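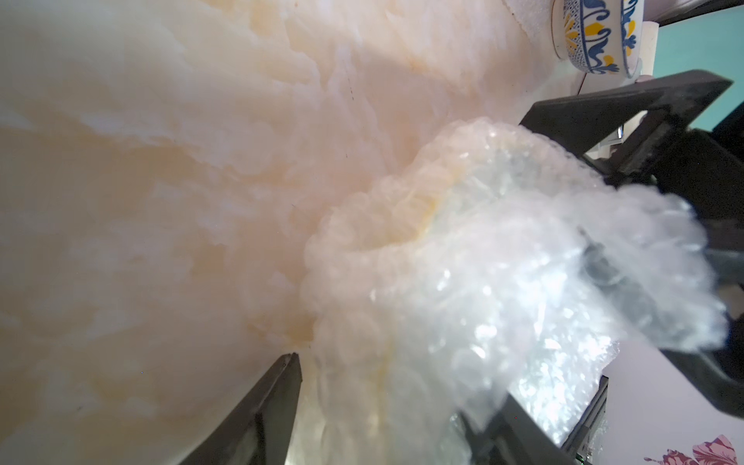
Wrist view, bubble wrap between the fingers, marbled surface behind. Bowl with the blue and yellow pattern at upper right.

April 28, 2024
Notebook, Skilley collection, packing material set

Target for the wrap set is 700 accepted episodes. Went through the wrist stream from the last batch before recording more, as Murdo asked, and wrote up the labeling problems while they were fresh. Most of the trouble is in the wrap episodes. Rigid objects are in decent shape and I am leaving them alone.

Main issue is what the wrist camera gives us once the fingers are on the wrap. The material bulges toward the lens and over the fingertip, so the contact line is hidden for a good part of the approach. In the still at the top one finger can be read clearly up to its tip and the other has wrap partly draped over it. A person looking at it knows it is a grasp on a soft thing. Whether the fingers have a usable pinch or are only touching the outer folds cannot be judged from that view alone. The labelers were asked to mark "contact" and "secured" as separate events, and they have been putting both on the same timestep whenever they can't see the tip. That makes the two labels useless for this class.

Options we talked through:

Take "secured" from finger position and motor current, with no human label. Works on the rigid set. On wrap the current climbs slowly as the pockets compress, and there is no clean step to threshold on. I tried three thresholds on the old Sosa data and each one fired early on large bundles and late on small ones.

Take "secured" from lift. If the arm has risen and the wrap is still in view at the same place relative to the fingers, call it secured and walk the label back to the last stationary timestep. Ross prefers this. It costs us the episodes with no lift in them, such as drags and pushes, but those should carry a different tag anyway.

Drop the distinction for deformables and keep one label, "engaged." Simple, and I expect we regret it when the policy closes on air pockets and moves off.

Going with the second. Murdo to write the walk-back script. I will hand check 60 episodes against it before it is run on everything.

Second issue, background. Clear wrap takes its color from whatever is behind it. Against the cream and peach surface the edges go milky and there is a yellow streak running through the folds that the segmentation model treats as a boundary. It split the bundle into two objects along that streak. I reran it with the larger crop and it gave one object, but it swallowed a strip of the marbled surface along with it. Neither mask is acceptable for training. The veining is low contrast and the same general color family as the streak, so I don't expect tuning to rescue it.

What I want for the next batch is the same wrap against several backgrounds, with the marbled one kept in. If we remove it the numbers get better and the model gets no better. Proposed split: marbled, the plain pale surface, and the floral pink one, in equal shares. The bright glints on the wrap are the most reliable visual cue we have and they survive on all three in the test clips. Lights stay as they are until the split is recorded. Changing both at once leaves us unable to say which did what.

Third issue is camera exposure. Auto exposure was left on in the wrist camera config after the Vultden firmware update. It pulls down when the glints fill the lower part of the view, and the dark fingers lose their edges. Locked it this morning. Value is in the config file under wrist_cam and the file is committed. Anyone starting a session should confirm that the lock flag reads true in the log header. The flag resets on a power cycle of the camera and does not reset on a restart of the software, so a clean software start proves nothing.

Fourth, teleoperation style. Ross and I do not drive the same way. He closes early and lets the wrap deform into the fingers. I square up first and close late. Both get the object. The trajectories are different enough that the behavior cloning run on the pooled data hovers before closing, which looks like averaging between the two of us. The Traderero run on one operator's data did not hover. That run was small and I would not lean on it, but it fits.

Two ways to handle this. Condition on an operator ID, or write down one procedure and both follow it. The ID is cheap and we already log it. Murdo thinks the model will use it as a crutch and we will be choosing an operator at test time forever. I think that is fine for now. We did not agree. Decision for this batch is to log the ID, follow one procedure, and leave the conditioning question open.

Procedure for wrap, this batch:

Start from the home pose, gripper fully open.
Approach with the wrist tilted so at least one fingertip stays visible to the camera as long as possible.
Stop short of contact and hold still for a moment. The walk-back script needs the pause.
Close at the slow rate. No re-closing. If it slips, open fully, back off and go again within the same episode.
Lift straight up before any lateral motion.
Place, open, retreat.
Tag slips as "retry," and do not discard them. We threw away retries in the first batch and the policy has no idea what to do after a miss.

Crockery stays put during wrap episodes. The patterned bowl is a distractor for this set and a target in the next one, and moving it by hand between the two has already given us episodes with the wrong object list. If it does get moved, start a new session file.

Episode length. Cap is 1470 timesteps and anything over is truncated on write, silently. Found a run of wrap episodes that stop with the gripper still closed, and all of them sit exactly at the cap. They were marked successful. Relabeled as truncated and pulled from the training list. I have raised the cap to 3000 for deformables only. The loader pads to the longest item in the batch, so memory use will climb; Murdo should drop the batch size on the shared machine before he starts anything long. The writer now prints a warning at truncation, which it should have done from the start.

Fingertip pads. The left pad on the test gripper has a glazed patch and I can't tell if that contributes to slips on plastic film. Swapped both pads after the exposure change and noted it in the session header. Pad change gets its own field from now on. Searching free text comments for the word "pad" returned a lot of padding.

Discussed adding a fixed overhead view for the contact question. Ross is against it. The deployed unit will only have the wrist camera, and he doesn't want a policy that depends on a view it won't have. I would use it for labeling only and keep it out of the observation. He is all right with that provided it is written to a separate file. No bracket for it yet, so not in this batch.

Open:

Walk-back script, Murdo.
Hand check of the walk-back output, me.
Background split in the session planner, me. The planner currently can't hold a background field; using the notes column until it can.
Segmentation: try masks from the first clear view before the fingers close, propagated forward. Ross has the code from the cable work.
Agree on what counts as a drag. Ross says any lateral motion with the object still on the surface. I say only if it was commanded. Left as it is until we have both looked at the same ten clips.

Evening addition. Ran a short set with exposure locked and the new procedure. Finger edges hold up well against the wrap. The milky edge problem on the marbled background is unchanged, as expected. The pause before closing shows clearly in the joint velocities and should be easy for the script to find. My lifts were still drifting sideways near the start; the jog speed on the lateral axis is set too high for this and I have lowered it in my profile. Ross to check his.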